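Lizeth Flores bought her standing desk in January, and for the first few weeks she left it at one height. The paper she had been meaning to deal with stayed on top of it. By spring she had stopped raising the desk at all, as the piles slid whenever it moved.

Her rule now is that the top gets cleared at the end of the day. Pens go in a drawer and mail goes in a tray in the hall. One container may stay out. 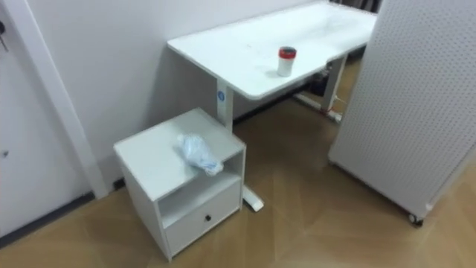
HOME OFFICE

White furniture against a pale wall makes a small room feel calmer, but it also shows every smudge. Flores wipes her desktop with a damp cloth and has accepted that a few faint marks will not come off.

Zoila Paucar, who fits out home offices in Bamidthorpe, tells clients to put a small cabinet near the desk before they buy any shelving. An open cubby takes the things used daily, and a single drawer holds the rest. A pegboard can come later. She asked 163 clients what bothered them most about their desks, and cables came first. Her advice is to run them down one leg toward the wall and leave enough slack for the full rise of the top.

Flores spent 698 dollars on the room, desk included. She still raises the top most mornings, and puts it down again after lunch.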